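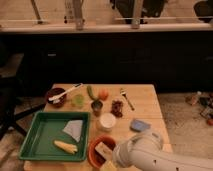 Plavent starts renting its table-clearing arm by the month

Driltcombe – Plavent, the small automation firm on the east side of town, will begin renting out its Julora tabletop arm in December. Price is $140 a month for the arm plus the software. Buying one outright runs $3247. Shipping extra either way.

The pitch is simple. You park the arm at the corner of a table, load a task list, and it sorts and moves light stuff. Dishes, small containers, a sponge, play food. Target customers are cooking schools, test kitchens and daycare suppliers who want to try a robot before they spend real money on one.

"Most people who call us have a table and a vague idea," said Huiling Ding, who runs sales at Plavent. "They don't want to sign for three years. So, a month. Send it back if you hate it."

First batch is 50 units. Ding said 78 names were on the waiting list as of this morning, so some folks will be waiting til spring. Existing customers go first, then by sign-up date.

What's in the kit: arm, gripper, table clamp, power supply, a laptop license and a printed quick start guide. Not in the kit: the laptop. Also no table, which apparently people ask.

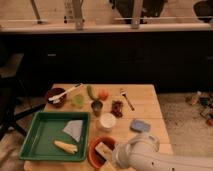
The Julora arm low over the front of a crowded table, next to the orange bowl. A tray with a folded cloth and an ear of corn is at left.

Yamila Alarcón had a preproduction unit for a month at Valdebenito, the cooking school she manages on the other side of the river. She gave it mixed marks. Setup took her an afternoon, the guide skips a step on the clamp, and she wants a bigger stop button. Noise was fine, she could teach over it.

"Bowls it does well. Forks, we had words," Alarcón said. "Anything thin and flat on the wood, it needs a second try. Sometimes a third."

She also said clutter slows it down a lot – the fuller the table, the longer it sits and thinks before each move. Plavent says a software update due before the rentals ship will help with that. We havent seen the update.

Valdebenito is signed up for two units anyway.

Rental includes phone support on business hours and one free gripper swap if the pads wear out. Damage from liquids isn't covered, read the fine print on that one. There is a refundable deposit too but Plavent had not set the amount by the time we posted. We'll update when they do.

Sign-ups are open now on the Plavent site or at the front desk in Driltcombe, open until 5 p.m.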